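Simulating the arms before I build them

14 January 2018

I've been working on the two-armed robot in the shared workshop at Tanasarn since May. The printed parts are slow to replace, so most evenings now go into the simulator. The first room has a desk with a laptop and a bowl on it.
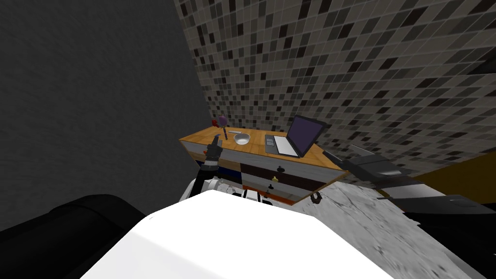

Reach and the left arm

The left arm has to get to the small things at the near end of the desktop. I ran it 211 times with the old shoulder limits and then changed two of them. Kamol Hemmin wrote the config loader – I only edit the numbers. 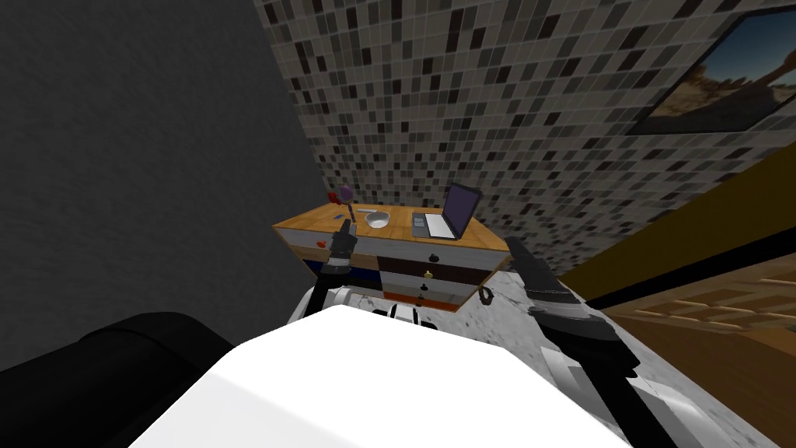 The shoulder limits live in one file, so the same values will go to the motor controllers later. I still need to order the longer cable from Lirnex.

Each gripper gets its own view, which I check for finger alignment. 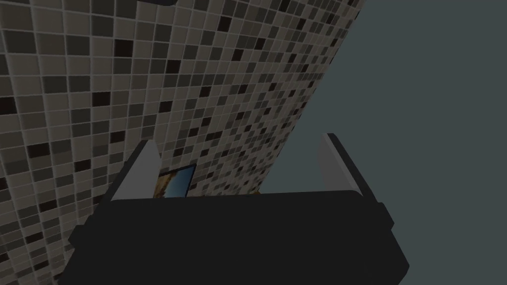 Gripper view, fingers open.

Colours are flat and the grout is fussier than it needs to be, but it renders fast enough on my old desktop. 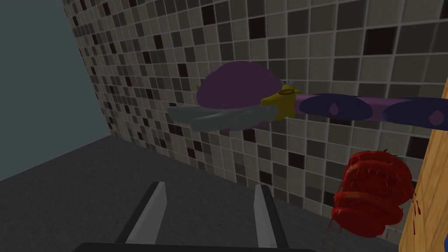 Usa Limsakul wrote in to ask whether I'd modelled any backlash in the wrist. Not yet. It's next on the list, after the cable.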